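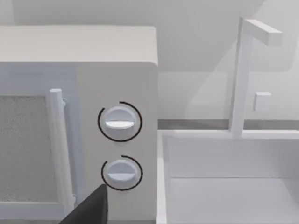

White microwave with an upright bar handle

Microwave keeps tripping the kitchen sockets, is it the oven or the wiring?

Posted by Yanti Pattinasarany, March 25, 2020

We moved into a rented flat in January and the microwave was left by the last tenant. It is a Herkano, white, no manual. For the first few weeks it was fine. Now the switch in the fuse box marked "kitchen sockets" goes off when I heat anything for longer than a couple of minutes. Defrost is all right. Porridge is usually all right. Soup or a jacket potato and everything goes off, fridge included.

The kettle, the toaster and the fridge are all on the same side of the kitchen. I have tried the microwave in the other socket by the window and it did the same, but later on. I've emailed the letting agent (Ostwood) and had no reply yet. Is it safe to carry on using it for short things? And who pays, me or the landlord, if it wasn't on the inventory?

Dunmoor_Pete

Stop using it for now, even for short things. Unplug it and leave it unplugged.

Then look at the switch that goes off. If it has a small test button on it, or it sits next to one that does, it is probably an RCD or a combined unit, and that means current is leaking to earth somewhere. If it is a plain one with just a number and a letter, it is more likely to be overload. Write down what is printed on it, as the electrician will ask.

Run the kitchen for a few days without the microwave. Use the kettle and toaster as you normally would. If nothing trips, the microwave is the likely culprit. If it still trips, it could be the wiring or one of the other appliances (old fridges are bad for this) and the agent needs to send somebody. Ring them, don't email.

Do not take the cover off. There is a capacitor inside that can hold a dangerous charge after the plug is out.

On who pays: fixed wiring is the landlord's job. An appliance that isn't on the inventory is a grey area. Ask in writing whether they count it as theirs before you throw it out.

marrowfat

had this with a Promance one, it was the microwave. bought another and no trouble after that

Lin K.

Agree with Pete mostly. I would add that an extension lead can muddle things, so if the microwave or the fridge is on one, plug it straight into the wall before you test. Check the plug as well. If it is brown or smells burnt, or the socket face is marked, don't use that socket again until it has been looked at.

Our repair was quoted at more than 100 pounds, so we didn't bother and took it to the tip. They have a separate bay for small electricals, although ours is closed at the moment, so ring first.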